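Prikia investors: common questions

Is my money in Prikia gone?
Possibly. The receiver says 30 percent of deposits can be traced. Traced is a generous word – it means there's a record of where the money went, and a record pays no bills.

Should I file a claim?
Yes, within 60 days of your notice. Keep copies.
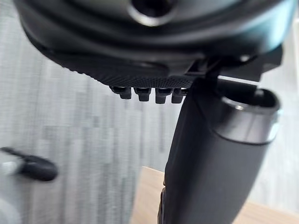

Mendes offered to buy my claim. Is that a good deal?
They're offering 12 cents on the dollar. Ask why they want it.

Will the founders go to jail?
They're charged with wire fraud. A charge isn't a verdict, and a verdict isn't a refund.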